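How to Remove White Heat Marks from a Wooden Tabletop

By Nkechi Okeke
Updated 2024-08-30

We use cookies to remember your settings and count visits. Accept | Manage choices

A cloudy white mark left by a hot mug is usually moisture trapped in the finish. You can often clear it without sanding. Dark marks have gone into the wood itself and need a different repair.

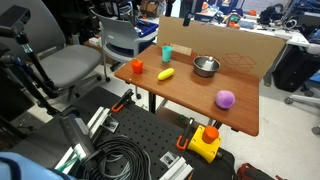
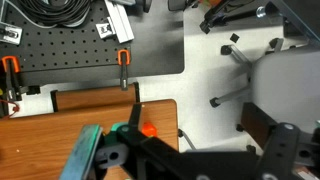
What you need

- Two clean cotton cloths, plain white
- A clothes iron
- White non-gel toothpaste
- Paste wax

Step 1: Clean the top

Clear off the table. Wipe it with a damp cloth and one drop of dish soap, then dry it. Let it stand for 25 minutes.

Step 2: Try low heat

Empty the iron and turn the steam off. Set it to the lowest heat. Fold a dry cloth once, lay it over the mark, and press for 10 seconds. Lift the cloth and look. Repeat until the mark fades, moving the iron the whole time. Stop if the finish feels soft or sticky.

Step 3: Rub out what is left

Put a small dab of toothpaste on a damp cloth and rub along the grain for 40 seconds. Use light pressure. Wipe the spot clean and check it from a low angle near a window. A glossy finish can turn dull here, so test under the table edge first.

Step 4: Wax

Rub a thin coat of wax over the whole top, not just the repaired spot. Let it haze, then buff with a dry cloth. Two thin coats look better than one thick one.

Old shellac softens quickly under heat. If you think your table has it, skip Step 2 and go straight to Step 3.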